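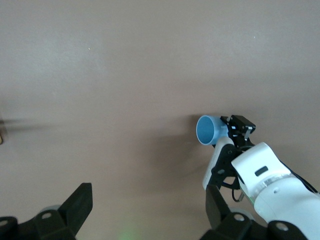
Figure 3. A light blue cup held on its side by a black robot gripper over a tabletop.

3.3 Referral and follow-up

The two districts logged 3,682 reports of concerning behavior over the study period. Reports were coded by source, type of threat and stated access to a firearm. Andcombe sent reports to a county team that included a clinician; Jeltholm left the first review to school staff. Median time to first contact was 9 days in Jeltholm and 3 days in Andcombe. Repeat reports on the same student were merged if filed within 33 days. Records sealed by a court were left out of both counts.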